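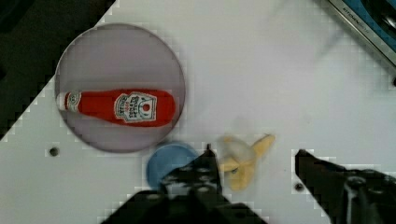
21 August 2026

Kitchenware table, plastics and small items. Continues the May entry, where the list stopped halfway through the bowls.

Purpose: settle which pieces stay in the standard table set, and fix the names used for them on the sheets. At present the same item goes under three names depending on who filled in the sheet, and the Hakala list uses a fourth.

Surface: white tabletop, wiped down before start. Pale items are hard to pick out against it. The translucent plate in particular loses its rim when the light is flat. Tried the gray mat from the Karkow order under it and the rim reads better, but the mat curls at one corner and tips anything light. Mat removed. Will stay with the bare white top until a flatter one is found.

Plate: large, round, translucent, pale lavender-gray. Sheet name from now on is "plate, clear gray". Not "lilac plate", which has been used and is confusing next to the old purple one in storage.

Ketchup bottle: red, white cap. It goes on the plate lying down. With the bottle across the middle, it takes up most of the plate's diameter, so a second item on the same plate is not practical. Sheets that ask for bottle plus anything else on the clear gray plate should be changed to use two plates. Orientation to be written as cap left or cap right, seen from the long side of the table where the stool is. "Facing the window" is not a usable direction, as the table was turned in May.

Light blue disc: entered as "disc, light blue". Older sheets call it a lid. I could not find a container in the Bristard box that it fits, so it stays under its own name.

Bowls: one green, one blue. No change. Both go back on the shelf rim up. The green is the one that gets confused with the strainer when a sheet says only "green dish", see below.

Strainer: pale green plastic, slatted base, slightly D-shaped. The slats throw small bright reflections when the overhead light is on, worse on the side nearest the lamp. Turning it changes where the patches land but does not remove them. Diffuser from the Voltesik fitting is still in the drawer and could go over the lamp. Not done today.

Note on spacing: strainer and green bowl end up close together nearly every time the table is laid out by eye. Proposed a minimum gap of 50 mm between rims, measured at the closest point. Small pieces (orange, red) can go anywhere on the white as long as they are clear of a rim.

Shelf label for the set is now 216. The old label, 18, was a duplicate of the cutlery tray and has been peeled off. Hakala item number for the strainer is 1247, written on the underside of the box lid as well as on the list. 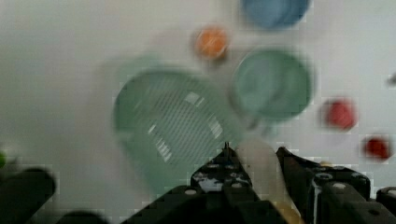
Comment added to the sheet in pencil, unsigned: the gap is fine for the bowls but should not apply to the strainer, whose rim is not round, so the closest point moves every time it is turned. Suggests measuring from the flat side only, and drawing the flat side on the layout sheet so that it always faces the same way.

Reasonable. Flat side toward the stool, gap measured from the flat side to the nearest bowl rim. For the curved side the rule becomes "not touching", no figure. Changed on the master sheet, copies in the folder still show the old wording.

Open:
Flat gray mat, same size as the Karkow one or larger.
Diffuser over the lamp, then recheck the slats.
Replace "green dish" on all old sheets with either bowl or strainer.
Blue bowl has no item number on the Hakala list - ask.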